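Student robotics club in Prosser moves its sorting project to the library

Prosser, April

The robotics club of the Prosser secondary school will work in the reading room of the town library until the summer break. The move became necessary when the old workshop on the ground floor was closed for repair of the heating.
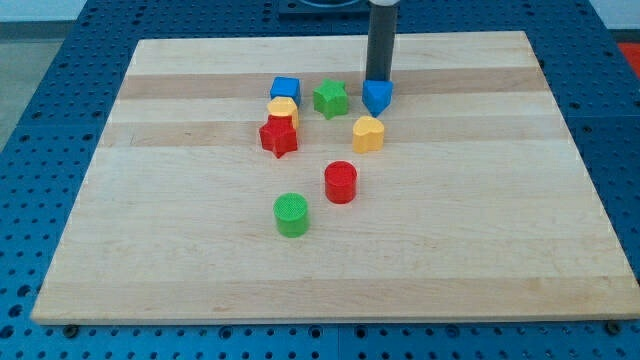
The club has 4 student groups this year. Each of them writes its own program for the same task: the robot arm must pick up colored plastic blocks from a wooden board and put them down again in the order which is given on a card. The order is by color in the first round and by shape in the second. The students say that the second round is much more difficult, and that the star gives them the most trouble, as it can be gripped well only from certain sides.

Since the winter the groups have recorded 3,786 attempts. Of these, 2,778 were accepted under the rules of the club, which means that the block was put down inside its field and did not fall over. The best result until now belongs to the group Oronero, which has the youngest members. The group Skavon had the lead until March but lost several weeks after it decided to write its program again from the beginning.

The money for the project comes from the school and from the sale of cakes at the winter market, where the club earned almost 435 dollars. A part of it was spent on new blocks, and the rest is kept for the bus to Nolow, where the regional meeting of school clubs takes place in May. Every club may send one program to this meeting. Which group will represent Prosser is decided by a test in the reading room, with a new set of cards that the students have not seen before.

Visitors are welcome to watch the work in the afternoon from 3:30 until the library closes. The library asks parents to use the side entrance, and to leave bicycles in the yard and not in front of the door. Students who wish to join the club next year can put their name on the list at the desk. Knowledge of programming is not required.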